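Trekham Learning Resources Library
1/9 The Library has completed its spring review of early numeracy materials. Members will find a summary of the outcome in the posts below. Enquiries may be sent as replies and will be answered during opening hours.

2/9 The loan collection now stands at 1,385 items, of which 200 are number and counting sets. Each set has been checked against its contents card. Sets with missing pieces have been withdrawn until replacements arrive from Skindby.

3/9 Foam number blocks remain the most requested item in the collection. They are light, quiet on a hard table and easily stored. The Library has been asked several times how they should be laid out for a first session, and the following guidance applies.

4/9 Begin with a short row. Five blocks placed side by side are sufficient for most groups. The numbers need not face the right way up at the start – turning each block and naming the figure is part of the activity.

5/9 A plain, light-coloured table is preferred, with other materials kept to one side or behind the row. 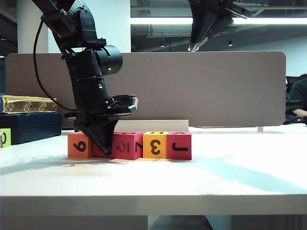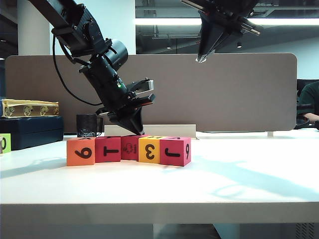 Five foam blocks in a row on a white tabletop, with some of the numbers upside down.

6/9 Particular care is needed with 6 and 9. Where a set does not mark the lower edge of the figure, the same block may be read either way. Leaders should agree the reading with the group before any sorting or adding takes place.

7/9 Blocks should be wiped with a damp cloth and left to dry fully before they are packed. They should not be soaked or placed in a dishwasher. Borrowers are reminded that foam marks easily – please keep pens and scissors in a separate container.

8/9 Sets are lent for 2 weeks and may be renewed once, provided no other member has placed a request. From May, returns will be accepted at the Eskildsen Road desk as well as at the main counter. The contents card must be signed at both collection and return.

9/9 The revised handling sheet, prepared with Motisell, is available in print from either desk. A total of 2,000 copies have been ordered, and schools may request a class bundle in writing. The Library thanks members for returning their sets promptly during the review.

April 2022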